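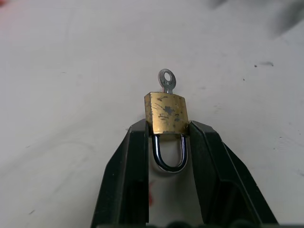
Small brass padlock with its key. Dark blotch near the middle of the face, scratches and tarnish along the left and lower parts.

2018-12-22
Trumham, back bench

Brass coatings, continued. Heater on early, still cold enough that the lacquer wouldn't flow out properly before lunch, so I spent the morning reading and getting annoyed.

Where we stand. Randa wants a decision on what goes on the door furniture and the barometer plates before February, when the bigger batch comes in. The choice is between the Dodia wax we've been buying from Alberg, the Gape lacquer (sprayed, two coats), and leaving the stuff bare and telling people to rub it now and then. Everybody in the building has a favorite. As far as I can see no one has a reason, me included, so I'm going to try to write down what we know and what we've only been told.

What we've been told about Dodia: "up to 5 years indoors." That's the wording on the Alberg sheet. I rang Alberg again and got Heike Hagedorn, who was perfectly pleasant and told me the test was done on polished sheet in a cabinet. I asked what the humidity was. She said 40 percent, held steady. I asked whether anybody had touched the sheet during the test and she said she'd have to find out. She did say she would find out and I believe her, but I don't think I'm going to like the answer. Our things live on doors. People grab them with whatever they've had on their hands, and then somebody sprays the door with glass cleaner and wipes the overspray onto the handle. A steady cabinet doesn't tell me anything about that. And "up to" covers a bad Saturday as easily as a good year.

What we've been told about Gape: Huw says it never yellows. Huw has been using it for two winters. I asked him to find me one of the early plates and he brought over the sundial arm from the window shelf, and it does look good, I'll give him that. Then again it has sat on a shelf with nobody handling it, so we're back in the cabinet.

What we've been told about bare brass: Berwyn says it "finds its own color" and looks better than anything in a can. It does on the things Berwyn likes. He hasn't kept the ones that went spotty.

Went back to Hywel Bellis's old notebook, the green one from 1992. Everyone quotes it as proof that wax works, so I sat down and read the pages instead of the summary somebody taped inside the cover. He waxed one set of hinge plates and left another set bare, hung both in the porch, and looked at them again after the summer. His note says the waxed ones were "much brighter." Fine. But a few pages earlier he says the waxed set had been buffed on the wheel first and the bare set had only been washed. So the waxed ones started brighter! He doesn't say how bright either set was before hanging. No photographs, no offcuts taped in. I have a lot of respect for Hywel, his fitting notes are better than mine, but those pages can't carry what we've hung on them. The taped summary doesn't mention the buffing at all. I've penciled a note beside it. Whoever objects can come and see me.

So, our own strips. Notes for anyone picking this up:

Stock is all off one sheet, sheared, edges broken with a file. Same prep for every strip: degrease, wet paper down to 1000, rinse, dry with a clean rag, then gloves from there on. No wheel. I know the wheel is faster. The compound gets into the surface and doesn't come out with a wipe, and I think half of what people call "the wax protecting it" is leftover grease from the bar. That's a guess. I'd like to test it separately and will probably not get round to it.

Each strip is masked down the middle and coated on one half only, so there's a bare side right next to the coated side with the same history. This was Randa's idea and it's better than mine, which was to compare whole strips. With whole strips you end up arguing about whether one was nearer the window.

Marked on the back with a scriber. Please don't use the felt pen, the solvent in the Gape lifts it and then we have a drawer of anonymous brass. (See last winter. I'm still sore about it.)

Locations: porch, shop door, kitchenette by the kettle, and a drawer. The drawer set is the dull one but we need it. If the drawer set tarnishes as much as the porch then the porch isn't doing what we think.

Handling: the shop door set gets touched by whoever goes through. I thought about making up an artificial sweat solution and dabbing it on. There are recipes. I decided against it for now, as I'd just be swapping one cabinet for another, and I can't tell which recipe resembles Huw after a bacon sandwich.

First look, early and therefore not worth much:

Drawer — no difference between halves that I'd swear to. I thought I saw a faint warmth on the bare half under the lamp, then turned the strip around and saw it on the other half. Lamp.

Kitchenette — bare halves have gone off, plainly. Waxed halves less so, but patchy. You can follow the rag strokes where the wax went on thin. That bothers me more than even tarnish would. A customer will put up with dull. They won't put up with stripes, and they'll say we missed a bit, and they'd be right.

Shop door — waxed half is worn through where hands go. I can't say when. It may have gone the first week and I only just looked. Lacquered half is intact except at one edge where the file left a burr I should have caught. Under the lens there's a dark thread creeping in from that edge beneath the film. This is the thing I've been saying about lacquer all along so I should be careful about how pleased I was to see it. It's one edge on one strip and the prep was my own.

Porch — too wet to judge, brought the set in and left it to dry on newspaper. Will look again.

Berwyn came by while I had them laid out and picked the best-looking strip without being told which was which. He picked a waxed one. Then I mixed them up and asked again and he picked a lacquered one. He said the light had changed. It may have. I'd like to do that properly with everybody, strips on a gray card, backs hidden, same lamp, and have each person write down a choice without talking. Not for science especially. I just think we argue about differences some of us can't see.

Argument with Huw, for the record, since it'll come up again. His position is that lacquer is the only one of the three you can charge for, because the customer sees a finish and knows they got something. Mine is that when lacquer fails it has to be stripped before anything else can be done, and the stripping costs more than the polishing, and it comes back to us as a complaint. He says that's also work. I said that's a terrible way to think about it. He said I should look at the order book. I did look at the order book. I couldn't find a single returned lacquered piece written down, which either means they don't come back or that we don't write down why things come back. We don't write down why things come back. I've ruled a new column for it in pencil and asked people to fill it in. We'll see.

Cost. I'm leaving this blank on purpose. Last time somebody put a price per piece at the top of the page and nobody read any further.

Things I don't trust in my own setup:
The mask edge. Tape residue might be protecting a strip of the bare side. I wiped it with spirit but so would anyone.
The sheet. All one sheet is good for comparing coatings and bad for saying anything about old castings, which have who knows what in them and are what we mostly get.
Me. I know which half is which when I look. Randa is going to do the next reading from the fronts only, and I'll copy her notes in against the scribed marks afterward without changing a word.
Rag. I used the same rag for several of the wax strips. Should have cut fresh squares. Written on the wall now.

Randa asked what I'd say if she needed an answer tonight. I'd say wax for anything that sits still, nothing at all for anything people hold, and lacquer only where the piece has no sharp edges and the owner understands what stripping involves. Then I'd say I have very little to back that up and that two of the three parts are what I thought before we cut the sheet. She wrote down the first sentence and not the second. I've asked her to add the second.

To do:
Dry and read porch set (Randa, fronts only).
Chase Heike about the touching question, and ask whether the cabinet sheet was buffed.
Cut a few strips with deliberately rough edges and a few with rounded ones, lacquer both, put them on the shop door.
Find an old casting nobody wants and ruin half of it.
Order more 1000 paper, we're down to scraps.
Ask Hywel, if he's in for tea over the break, whether he remembers buffing only the one set. He may well say it made no difference. I'd still like to hear how he knows.

Heater off, spray gun cleaned, lacquer lid on tight. Huw has the key to the solvent cupboard.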